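第三章 首次使用与路线设置

本章适用于 Orkex 随身导览机,内容为 Trurneck 老城步行线和 Tidgate 河岸线。机器在旅馆前台或码头游客中心领取,领取时已装好语音包,游客不必自行下载。旅馆房间内配有折叠支架的,请一并阅读 3.6 节。

3.1 开机与选择语言

1. 长按机身右侧的电源键,直到屏幕亮起。
2. 屏幕显示语言列表后,用上下键选择,按中间的圆键确认。
3. 听到一段短促的钟声,表示语音包已载入。钟声之后屏幕会显示电量。
4. 插入耳机。机器没有外放喇叭,不插耳机时听不到讲解。

注:中文语音包由 Zhenhua Li 翻译并朗读。部分街名保留当地读法,与路牌上的拼写对应,方便问路。

注:选错语言时,回到主菜单,进入“设置”,再选“语言”。已经听过的站点不会因此清零。

3.2 选择路线

老城步行线共 18 站,全程 110 分钟,含停留时间,不含用餐和参观教堂塔楼的时间。路线从下城门开始,到 Sayegh 喷泉广场结束。中间有一段石阶,雨后较滑,推婴儿车的游客请在第七站选择绕行路线。

Tidgate 河岸线全程平路,适合行李较多或不便走台阶的人。河岸线与老城线在旧盐仓前相交,可以在那里换线。

1. 在主菜单选择“路线”。
2. 选中一条路线后,屏幕上方显示起点名称,下方显示箭头。
3. 按圆键开始。
4. 到达站点时机器振动一次,讲解自动播放。

如果不想按顺序走,请在第 2 步之后按住左键,打开站点列表,手动输入路牌上的站号。站号牌是蓝底白字,钉在墙面上,一般高过成年人的头顶。第十一站的牌子在门洞里面,从街上走过时容易错过,请进到门洞里再抬头找。

3.3 定位不准时的处理

老城的巷子窄,两侧房屋高,定位有时会偏到隔壁的街上。常见情况是人在面包巷,机器却开始讲铁匠巷。遇到这种情况:

1. 走到最近的广场或路口,停下来。
2. 按两下圆键,屏幕出现转动的圆圈。
3. 圆圈消失后再继续走。
4. 仍然不准的,改用手动输入站号。

注:室内没有定位信号。市立博物馆和修道院回廊的讲解都要手动输入站号。

小心:请勿边走边看屏幕。老城的车辆限行到上午十点,送货车在此之前仍然可以进入,而且石板路上车速虽慢,转弯处看不见来车。

3.4 音乐段落

老城线有四站附有音乐段落,曲目都在附近的教堂或厅堂里录制。讲解结束后,屏幕会询问是否播放。按圆键播放,按左键跳过。

1. 需要暂停时按一下圆键。
2. 需要重听时按住圆键,松手后从头播放。
3. 需要调节音量时用上下键。管风琴段落的低音较强,请先调低,再逐步加大。

管风琴段落由 Imad Srour 演奏,在圣母堂录制。教堂在二月关闭检修,其间第九站的讲解照常播放,但不能入内,请在北侧小门外收听。做礼拜时教堂不接待参观,门口的木牌会翻到红色的一面。此时请把耳机音量调低,在广场的长凳上听完即可。

两个人合用一台机器时,可以向前台借用分线头。分线头不收押金,归还时和机器放在同一个袋子里。

3.5 电量与归还

机器充满电后可以走完两条路线。屏幕右上角的电池图标变成橙色时,剩余电量还够播放 20 分钟。走到这时仍有几站没听的,建议关闭音乐段落,只听讲解。

1. 归还前取下耳机。自带耳机请自行收好。
2. 长按电源键关机。
3. 将机器放回布袋,交给前台或码头游客中心。两处都可以归还,不限于领取的地点。
4. 领回押金条。

码头游客中心下午六点关门。晚于六点到达的,请投入门左侧的归还箱,押金在次日退还。归还箱的投入口较窄,请将机器竖着放入,布袋的绳子先绕好。

注意:机器不防水。下雨时放在衣服内侧的口袋里,只把耳机线留在外面。进水后不要开机,也不要用吹风机烘,请直接交回前台更换。

3.6 在房间内使用折叠支架

支架用于在房间里充电,也可以在出发前一晚预览路线。支架共分三节,底部有夹口,可以夹在书桌或窗台的边沿。夹口能承受的桌板厚度标在夹口内侧,过厚的桌面请改放在行李架上。

1. 松开夹口旋钮,套在桌沿上,再拧紧。
2. 从最下面一节开始,依次向上打开。每打开一节,拧紧该处的关节。
3. 将机器推入顶端的托槽,屏幕朝向自己。
4. 接上充电线。线从支架背面的线扣穿过,不要从关节中间穿过,否则合拢时会夹断。

小心:收起支架时,手指不要放在两节之间。请先取下机器,再从顶端往下收。 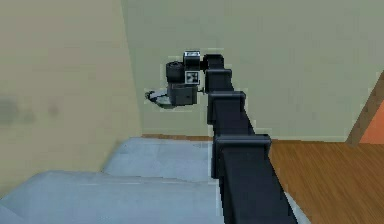

支架打开后的角度由使用者自己决定,托槽不必正对桌沿,朝向床头或窗户都可以。第一次摆放时,可以参照图中黑色机械臂各节的走势:最下面一节最宽,略微倾斜,往上的一节较窄,到靠近顶部的关节才折向左侧,末端悬在空中。支架也照这个次序调节,先定下面,再定上面,转向留给最上面的关节。关节拧紧后轻推托槽,若有下垂,先检查最下面的旋钮。旋钮滑丝或托槽松动的,请连同支架一起交给前台更换,不要用胶带固定。退房时支架留在房间内,导览机和布袋仍按 3.5 节归还。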